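Las latas no bajan hasta delante en la nevera del bar del club

Eusebio Villanueva
Llevo la barra de una asociación de ajedrez, cargo al que se llega por no estar en la reunión. Compré un expositor inclinado para refrescos y las latas se quedan a medio camino, meditando. ¿Hay que darle más pendiente o se engrasa algo? Mido el hueco y me salen 44 cm de fondo. Es una nevera Bruveck de segunda mano.
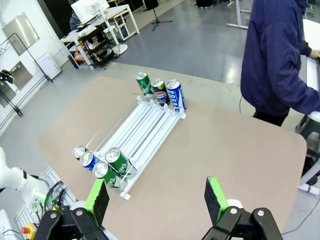
Ayman Soliman
Lo primero, nivela la nevera. Las de segunda mano suelen venir cojas de delante y te comen la pendiente que creías haber comprado. Después, el ancho: si el expositor es de raíles paralelos con separadores de plástico transparente, como el de la foto, mira que no rocen con la lata. Y no engrases nada, por favor, que eso luego se bebe.

Yo calcé las patas traseras 20 mm y se acabó la meditación.
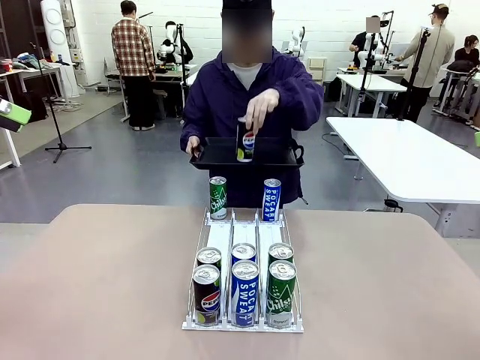
Otra cosa es la condensación. En agosto, con la puerta abriéndose cada dos minutos, los raíles se mojan y las latas se pegan. Un trapo seco antes de abrir la barra - a las siete, en mi caso - y a correr. Carga siempre por detrás, o las viejas cumplirán años allí.

Vidal
Yo tenía uno de Pulora y lo tiré. Ahora meto las latas de pie y que cada cual se estire. Llevamos 251 socios y todavía no se ha quejado ninguno con brazos largos.

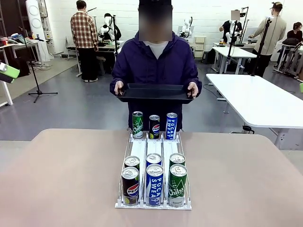

Expositor de tres carriles con nueve latas.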